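The Starter Kit in the Spare Room: Direct Selling of Food Supplements and Skin Cream Among Students

Project report, Consumer Markets module
Group 4: Leif Kristiansen, Oda Hedlund, Irfan Liew
Supervisor: Ulla Dahlgren
Submitted 2018-01-11

1. Why we chose this

Two of the three of us had been invited to what was described as a coffee. In Leif's case there was no coffee. There was a sachet of something green, a glass of lukewarm water and a talk about freedom. Oda did get coffee, along with a price list. We wanted to know how the selling is done and whether our fellow students make any money from it. Our first title was "Is It Worth It?", which Ulla Dahlgren said was a question for the end of a report and not the front of one.

We looked at two firms that recruit on and near our campus. Lirel sells powdered drinks and vitamins. Prillitz sells skin cream, shampoo and, for reasons we did not get to the bottom of, a toothpaste. Both sell only through independent representatives, who buy stock at a discount, sell it on at the full price and earn a further slice from the sales of anyone they sign up.

2. What we did

We interviewed 20 students who were selling for one of the firms or had done so in the past year. Most interviews took place in their rooms, as that was where the stock was. We asked the same questions each time: how they joined, what they spent, what they sold and to whom, and whether they kept accounts. The last question was usually the shortest part of the conversation.

We also read both firms' joining packs from cover to cover. Irfan read the Lirel pay plan twice and made a diagram of it. The diagram is in Appendix B and should be looked at sitting down.

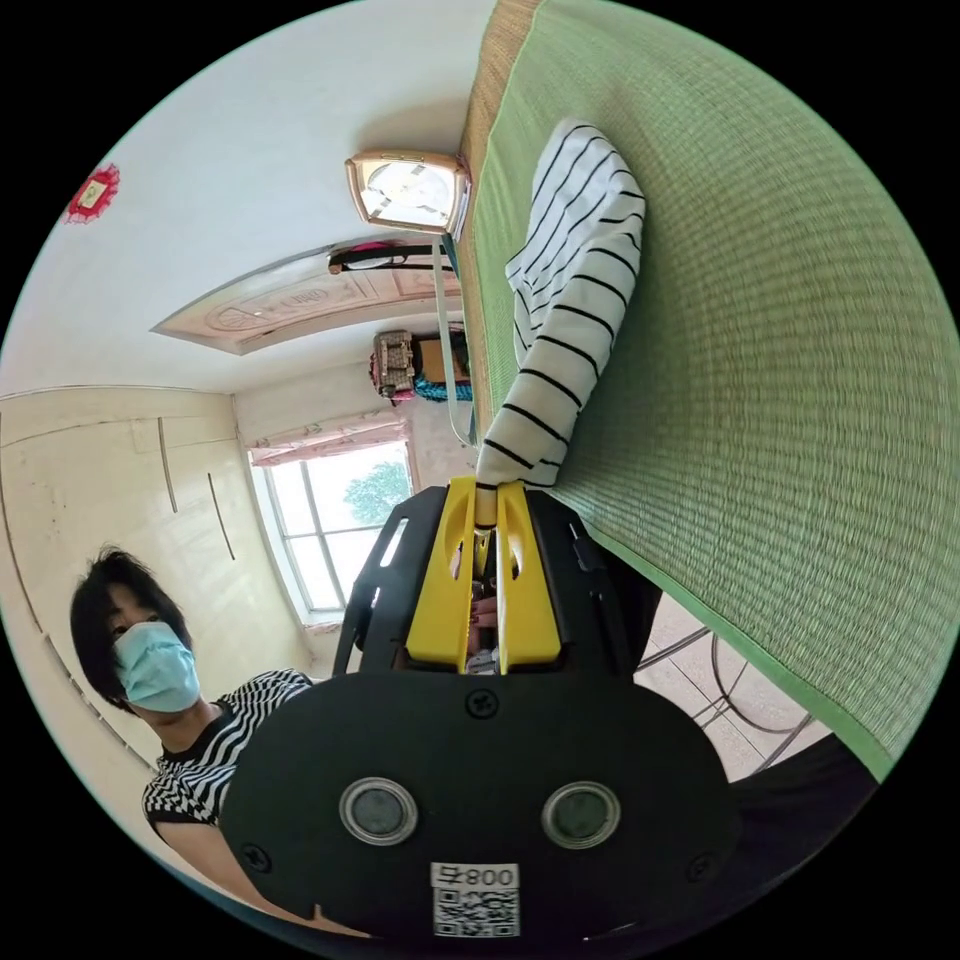
Striped shirt on the bed mat.

Finally, Oda went to one evening meeting for each firm, paying for her own ticket at the Prillitz one. She told both organisers she was writing a student report. Both said that was wonderful and asked for her phone number.

3. Joining

Every seller we spoke to was brought in by somebody they already knew. Flatmates and cousins came up most. Nelly Benavides, a second-year who sold for Lirel and agreed to be named, joined through a friend from her netball team and then signed up most of the netball team. By February there was no one left on the court to sell to, and they were all trying to sell vitamins to the same opposing side.

The starter kit is the first cost. After that comes the monthly order, which is voluntary in the sense that you may skip it and lose your bonus for the month. Several sellers told us they had placed an order in the last days of a month only to keep their rank. The ranks have names. Lirel's run upwards from Seed to Orchard. We met a good many Seeds.

4. What it costs and what comes back

Only 2 of our sellers had written records good enough to use, so this section is thinner than we had planned. For the rest we worked from bank statements, order emails and, in one case, the number of tubs under a desk multiplied by the price on the lid.

On that basis the highest yearly spend we found was some 3,000 kroner, by a Prillitz seller who had gone in for the full hair range. She had sold enough to cover a little over half. The rest was being used up by her family, who by her account had never been so well conditioned.

Nelly's figures were the tidiest. Her best month left her 37 kroner ahead, before bus fares. She pointed out that this was still a profit, and we have recorded it as one.

None of the sellers counted their time. When we asked them to guess the hours, the guesses varied so much that we dropped the question from our tables. Leif wanted to keep it in as a bar chart. He was outvoted.

5. The products themselves

Judging whether the products work was outside our brief, and none of us is a chemist. We did compare prices. We set Lirel's basic multivitamin beside the own-label tablets at Sukwood, the supermarket by the bus station, and beside a mail-order brand called Oyewole. Sukwood was the cheapest per tablet and Lirel the dearest by a long way. When we put this to sellers, the usual answer was that you could not compare them. We had just done so, but we took the point that customers are also paying for a visit and a chat.

The Prillitz hand cream was well liked. All three of us bought one. This should be declared as an interest. 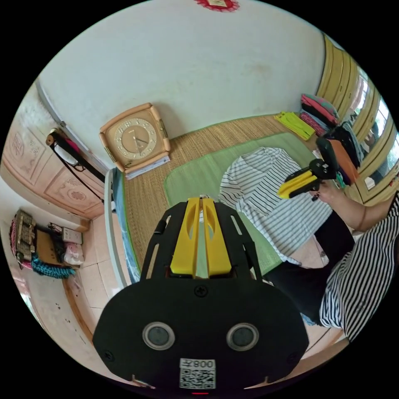
6. Problems with the study

Our sample is small and came to us by word of mouth, much as the vitamins did. People who had lost the most may not have wanted to talk, and the people doing best may have been too busy, although we did leave messages. Sellers also tended to see us as possible customers, and at least one interview turned into a demonstration that Irfan could not politely leave. His notes from that evening stop halfway down the page.

We should have asked for written records before the interview and not during it. We also ought to have agreed what counts as a sale. Some sellers included products they had bought themselves, others left out anything that went to their mothers.

7. Findings

Most of the students we spoke to were their own best customer. Sales outside family and friends were rare in both firms, and the income from signing up others was smaller than the joining packs had led people to expect. Sellers who enjoyed it mostly talked about the meetings and the company. Four said they would carry on at a loss, and one of those described it as cheaper than the gym.

We would suggest that the student welfare office add a page on direct selling to its money guide, with a blank table for income and costs. A draft of the table is in Appendix C. Nelly has tried it out and asks for a wider column for stock not yet sold.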